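**Metix grasp study, fortnightly meeting**
Wed 28 October, small meeting room, 2 pm

Apologies: none. Last minutes accepted.

**1. Bin picking, wrist view**

Siriporn went through the Adum runs. The policy trained on wrist views alone finished 173 trials, with orange blocks in the green bin and a new layout each time. Most failures came when two blocks were touching and the fingers had to choose a side.
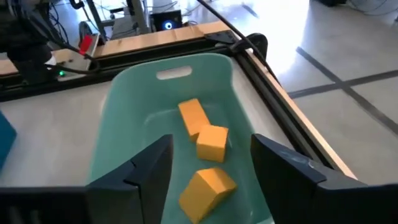 Savita asked whether the failures followed the layout or the order of the trials, as the two had not been separated in the log. Siriporn will re-sort by layout and colour-code the plot.

**2. Training set**

Agreed to hold at 3,000 demonstrations until item 1 is settled. Frerichs labels to be redone for the touching cases only.

**3. Next block of trials**

20 layouts, 15 repeats each, order shuffled. Start position fixed.

**Actions**

- SK: re-sorted results to the group
- SV: shuffle script, checked on Clerside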